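Keeping a white benchtop white

Laminate and painted work surfaces get grubby faster than timber, and most of the damage comes from cleaning them badly. These notes cover a craft table, a laundry bench or a shed bench with a pale top. Stone and raw timber need different care and are left out.

Daily wipe

Use a damp microfibre cloth and a drop of dishwashing liquid in a bowl of warm water. Wring the cloth until it stops dripping. Wipe towards yourself, rinse the cloth, then go over the top once more with plain water. Soap left behind dries to a dull film, and the film holds dust. Dry with an old tea towel.

Keep the cloth for the bench separate from the one for the floor. Wash both without fabric softener.

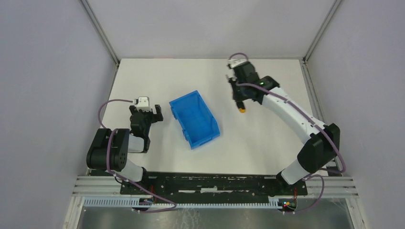 What takes pencil and pen marks off a white top?
Pencil comes off with an ordinary white eraser, then a damp cloth. For ballpoint, put a little methylated spirits on a cotton pad, hold it on the mark for a few seconds and dab. Open a window first and keep it away from pilot lights. Try a hidden corner before you start, particularly on painted tops, where metho can soften the finish.

Coloured stains

Tea, beetroot, turmeric and red texta are the usual ones. Mix bicarb soda with enough water to make a paste, spread it over the stain and leave it for 40 minutes under a piece of damp paper towel. Lift it off with a plastic scraper. Don't scrub with the paste on a gloss surface, as it will leave a cloudy patch you can see from the side.

If the colour has faded but not gone, do it again the next day. Turmeric usually needs a second go, and a few days of sunlight will shift what's left if the bench is near a window.

Melamine sponges work, but they are a very fine abrasive. Save them for scuffs and use light pressure.

Glue

Let PVA dry fully and peel it. Hot glue goes brittle if you hold an ice pack on it, and then it flicks off with a fingernail. Superglue is the hard one. Acetone will remove it from most laminates but will wreck paint and many plastics, so on those it is better to leave the spot alone.

Trays and tubs

Anything that sheds grit, drips or rolls should live in a tray with raised sides. Wipe the underside when you wipe the bench. One grain of sand under a plastic tray will scratch an arc into the surface each time it gets turned.

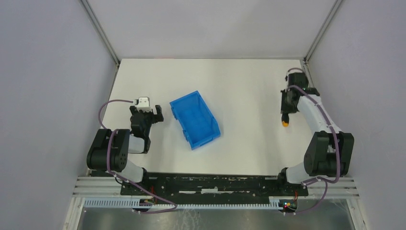 Marlene Kettler wrote in to say that she sticks felt dots under her trays and replaces them every October, though she warns that felt holds water and is no good in a laundry. She uses clear silicone bumpers there.

Silicone is fine on laminate. On fresh paint, wait until the paint has cured, which can take almost 42 days in cold weather. Check the tin for the maker's figure.

Edges and joins

Run an old toothbrush along the back edge once a month, then wipe with a dry cloth. If the sealant has gone black, cleaning won't fix it. Cut it out, let the gap dry overnight and reseal with a mould-resistant silicone in white or grey.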